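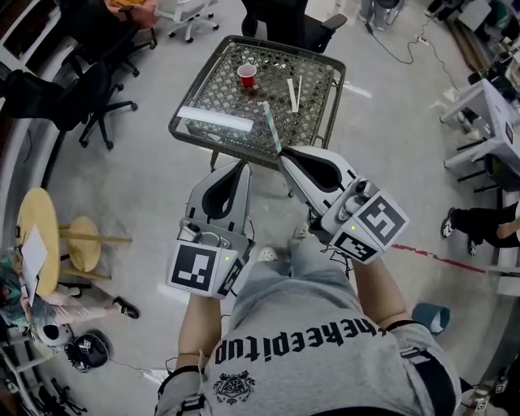
Stitel Robotics Club - members list
Subject: Re: Drinks table task, what counts as a good run?
Nov 15, 2023

Replying to the list as a few people have asked me the same thing in the room.

> I did my first two sessions on the hand-held grippers last week and I'm not
> sure I understand the rules. When I pick up one of the thin sticks and it
> turns in the fingers before I get it to the cup, do I stop and throw the run
> away, or keep going? I've been throwing them away and I ended up with hardly
> anything saved. Also is it always right hand for the sticks? I'm left-handed
> and it feels odd.
>
> One more thing, the handles make my wrists sore after half an hour. Is there
> a way to adjust them or is it just me?

Keep going. If the stick turns and you can still finish, finish, and save the run. If you drop it on the glass, pick it up again and carry on. The only runs to throw away are the ones where something lands on the floor, where a marker cube was covered for more than a moment, or where one of the green lights was off at the start. We need the model to see what a person does when the grip isn't right, and at the moment we have very few of those. Most of the October set is people being careful.

The same goes for the flat strips. They are hard to lift off glass and everybody slides them to the edge of the table first and pinches them there. That is fine. Please don't practise it ten times before you start saving, as we lose all the awkward first tries.

On hands: use whichever hand is closer to the item. The team agreed at the start of term that the sticks would be right hand only, but that was for the Ernum arm, which had one working side back then. It has both now. So left-handed people, please go ahead and use your left. Write L or R in the last column of the sheet.

On sore wrists: it isn't just you. The handles can't be adjusted. What helped me was keeping my elbows in and resting between runs with the grippers hanging down. Sessions are meant to be 85 minutes including set-up and we should not be going over that. If your wrists hurt, stop early and put down the number you got. Also run the cables down along your arms before you pick anything up. A cable pulling on the gripper makes you hold it harder than you need to.

Where we are with numbers: the sheet says 924 saved runs as of last night. After I took out the ones with tracking gaps, and the batch from the day the clock was wrong, 306 of those are two-handed, where one hand steadies the cup and the other puts something in it. The competition task at Cornar is two-handed the whole way, so that is the part that needs work. If you have a session booked in the next fortnight, please do only two-handed runs unless you hear otherwise.

A few smaller things.

The table legs have to stay on the same spots. Someone moved it toward the desks and we got a whole afternoon with the glass catching the ceiling lights, which made the strips nearly disappear in the video. Blinds down on bright days too, please.

Push the chairs back before you begin and look where the power cable is. I have stood on it twice.

Bags and jackets are fine on the chairs or the round table, but keep them off the glass one.

Wipe the finger pads with a dry cloth only. One set was cleaned with something that left them slippery and the pads had to be replaced. We have up to 4 spare pairs left and the next order will not get here before the break.

The Amadi upload script has a new version on the shared drive. The old one will still run but it skips any file with a space in the name and doesn't tell you. If you uploaded in October with the old one, check your folder against the sheet. I found three of my own missing.

For the people writing up the project report for credit: the methods section needs to say how we decided which runs to drop, so please use the rules in this message and not the ones in the old handout. I'll fix the handout this week. The report can count a run with a dropped stick as completed as long as the stick ended up in the cup. Put the number of re-grips beside it.

I still have gaps in the booking sheet, mostly mornings. You need one person on the grippers and one at the desks watching the recording, so book in pairs if you can. If you can only come on your own, put your name down anyway and I'll try to match you with someone.

Data coordinator, Stitel Robotics Club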